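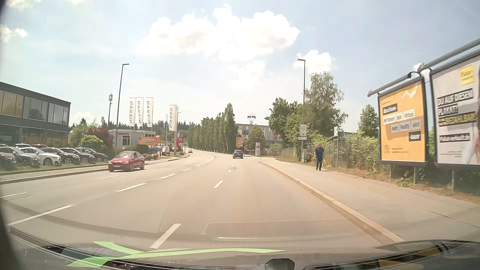
Lane assist kit, last drive before I write it up

30/09/2025

I did the final loop with the Wimico kit today. It has been in the car since February, when Tavion Doucet from Minen talked me into a long trial instead of the usual two weeks. I am glad he did, though I said otherwise at the time. The first month told me very little, mostly because I kept turning the thing off.

The loop goes out past the Nissan dealership with the flags and the COMING SOON! banner, around the long left bend toward the hotel, and back by the ring road. I like that bend for testing. There are two lanes going my way with only broken lines to mark them, and the curve is so gentle that a driver hardly thinks about it. The kit has to think about it the whole way. Early on it drifted toward the right-hand lane line and then corrected with a small tug, which my wife noticed before I did. Since the summer update the tug is gone.

I had the Wandus subscription on as well. That is the part they want people to pay for every month. It downloads map data so the kit knows the shape of the road before the camera gets there. I drove the loop once with it on and once with it off. On the bend I could feel the difference, a smoother start to the turn. On the ring road I could not feel any.

Things to put in the review:

Price. The kit is 944 with the bracket and the wiring loom. Fitting at Baran was another 325, and they had the car for a full day. I would not do the fitting at home. The steering motor has to be lined up with a tool that does not come in the box, and the instructions just say to see a dealer.

Following distance. It has three settings. I kept it on the middle one. When there is a dark SUV going the same way it picks it up early and shows it on the little screen as a gray block. It still brakes a bit late when somebody changes lanes into the gap, and I have been taking over by hand when that happens.

Oncoming traffic. No false alarms on the loop today. In March I had several from cars coming the other way on bends, and I wrote to support about it. They answered after nine days and asked for the log. I sent the log. The update came later and I never found out if my log had anything to do with it.

Patches in the road. There is a patched rectangle in the right lane before the bend and I used to think the kit read the edge of it as a line. Tavion says the edge is too faint for that. I drove over it on purpose a few times in the summer and the steering stayed straight, so he is probably right.

Glare. I still get a green reflection on the lower windshield from the dash in bright weather. The kit does not seem bothered by it but I am. I tried a black cloth on the dash, which slid off at the first roundabout and ended up under the brake pedal. I will not be doing that again. Ask Minen if they sell a mat.

Alerts. Too many beeps. You can turn off the lane beep but then the hands-on-wheel beep gets louder, and there is no setting for that. I want this near the top of the review. I have had passengers ask what is wrong with the car.

Total distance on the kit is 1,576 kilometers, of which over 648 were with the Wandus maps on. The app keeps the two figures apart, and I copied them into the notebook because it forgets everything when the phone is changed. I lost April that way.

I called Tavion when I got home. He wanted to know if I would keep it. I said I would keep the kit and drop the subscription, and he was quiet for a bit and then said that was what most of his testers had said. He is going to ask Wimico if they would sell the maps as a one-time purchase. I doubt they will.

The test unit has to be signed over to me or go back by the end of next month. Baran wants two days' notice to take it out - same as for putting it in. I still have the box in the garage but one of the foam pieces is missing, the long one that went over the camera arm. Look behind the winter tires tomorrow.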